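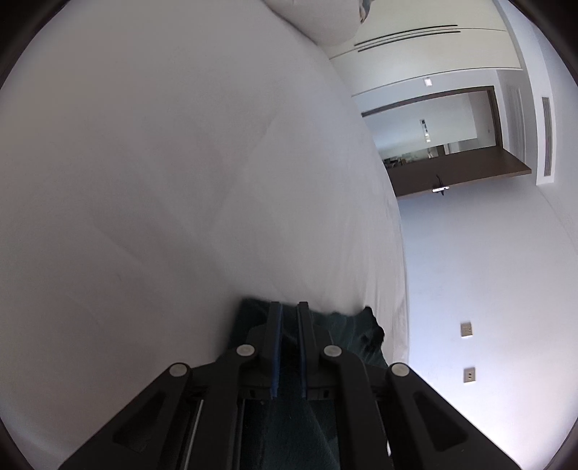
White duvet, white pillow, and the teal throw that started it all.

The Great Blanket Reckoning

I own too many blankets. I know this because my bed spends most of the year buried under them, and every July I swear I'll do something about it. This year I got as far as the bedroom with a cup of coffee and a stack of advice from the Galtedel home newsletter, which I've been reading (and ignoring!) for 14 months.

The teal one is my favorite. It's soft and a little fuzzy, and I got it in the closing sale at Favero, a tiny linen store two towns over that I still miss. It cost more than I'd planned to spend on something to nap under – no regrets. But boy, does it bunch. Leave it alone on a smooth white duvet and by evening it's a rope.

So I've been trying to learn to fold it properly. My old way was to grab the middle, lift, and hope, and I'd end up with a lump that slid off the shelf before dinner. The newsletter says to spread the whole thing over the bed first, smooth it out from the center, and only then go looking for your corners. I skipped the smoothing for years and wondered why nothing lined up!

Fleecy stuff is fussy, too. Pinch it and you get a fat ridge that wants to stay a ridge, and the color goes lighter or darker depending on which way the nap is lying. 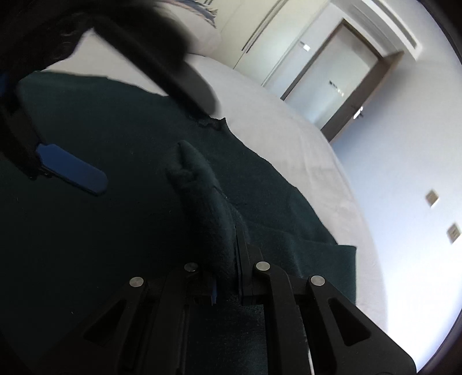
Three folds and you're done

Go long side to long side, then in half, then in half again. Pat the air out between folds and keep the thick edge facing you on the shelf. Mine has stayed put since breakfast, so I'm moving on to the guest room.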